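Section 3: Connecting Your Battery and Charge Controller

By now your panel is mounted and you're ready for the fun part - getting real power out of it! The steps below apply to every Florkivus kit with the Skustex charge controller. Set aside an afternoon and have a screwdriver and the bag of ring terminals handy.

CAUTION: Cover the panel with cardboard or a thick blanket before you touch any wiring. A panel in daylight is live, even on a gray day.

1. Mount the controller upright on an inside wall, within 3 feet of the battery. Leave a hand's width of open space above and below so air can move through the fins.

2. Connect the battery first, always. Red lead to positive, black lead to negative, then insert the fuse. The controller's display will light up and show the battery voltage (a great moment, enjoy it).

3. Hold the MODE button until the battery type blinks. Press the arrow to choose flooded, gel, or lithium, then hold MODE again to save.

4. Connect the panel leads to the terminals marked with the sun. Uncover the panel. A moving bar on the display means you're charging!

5. Connect your lights or fan to the load terminals last.

NOTE: Use the 16-gauge wire for lights only. The panel and battery runs need the heavier cable packed in the other bag.

CAUTION: To take the system apart, work in reverse order - loads, then panel, then battery.

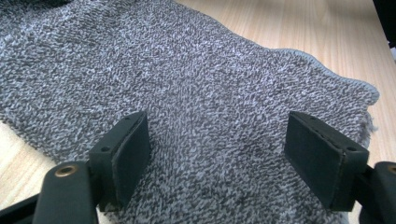
Cleaning the panel takes very little time and it really pays off, especially after a dusty June. Do it early in the morning while the glass is cool, with plain water and a soft sponge. For drying, a terry-cloth towel with a thick, looped pile like the gray one shown does a lovely job, and you can lay it flat on a table afterward to check it for grit before the next pass. Skip the glass cleaner and anything scratchy.

If the bar on the display stops moving in full sun, go back to step 4 and check both panel leads.

Guide revised 10/30/24 by Andri Wieser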